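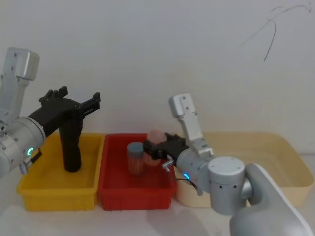 Sorting Is Not My Job (But Fine)

Friday, May 28, 2021

New recycling rules came in the mail again. Third version since January. Lesstead used to have one bin per house and you threw the stuff in and that was it. Now it's a chart. A folded chart, both sides, tiny print, and yogurt cups are on the side I didn't read first.

Let me say up front I recycle. I rinse the jars. I flatten boxes in the rain like everybody else on my street. So please no emails about the ocean.

What bugs me is who got handed the work. Gindar has the contract for our pickup, and every change they make lands in my kitchen. Caps on, then caps off, then caps on again. Glass was fine, then glass had to go to the drop-off behind the Skadberg lot, which is open Saturdays till noon and has one way in and a line of cars out to the road. Pizza boxes depend on grease. How much grease? Chart doesn't say. "Lightly soiled." I stood over a pizza box last night trying to decide what lightly means to a stranger at a sorting plant.

And if you guess wrong you get a sticker. Orange, on the lid, for the neighbors to see. Mine was for a plastic clamshell that had strawberries in it. It has the little triangle on it! The triangle with the number inside! Which I always took to mean yes. It means what kind of plastic it is, that's all. Half the people I know think the same thing I did, and I don't blame a single one of them.

The people making the clamshell don't get a sticker. That's my whole complaint really, I could stop there. Somebody picked that plastic. Somebody decided a cucumber needs a sleeve. They picked it in an office and it traveled to my store and I bought the cucumber, because that was the cucumber, and now it's my bad habit.

I got a letter back from the town when I wrote in. Very polite. It said contamination costs money and residents are "the first line." 866 stickers went out in the spring, it said, as if that was good news. To me 866 stickers sounds like a chart that doesn't work. If that many people flunk, look at the test.

My sister-in-law lives two counties over and they have it worse, she has a bag system with colors and her garage looks like a parade. She likes it though. Says it makes her buy less. Maybe so. I bought the same as ever and just felt lousy about it, so your milage may vary.

What I'd do – since the town asked for comments and gave us a box the size of a stamp to write in:

Pick a list and leave it alone for a few years. Even a bad list. People can learn a bad list.

Put glass back at the curb. My mother is not driving to Skadberg's with a bag of pickle jars.

Charge the packagers something. Other places do it, so don't tell me it's impossible. Even a little would make somebody think twice about the cucumber.

And drop the stickers. A note under the lid would do teh same thing and I wouldn't have to explain strawberries to the guy across the street.

The comment meeting is in 12 days at the old Tabrizi building, upstairs, 8 o'clock, which is bedtime for anyone with small kids. I'm going anyway. Bringing the clamshell. If you want a ride I've got room for two, leave a comment or just knock.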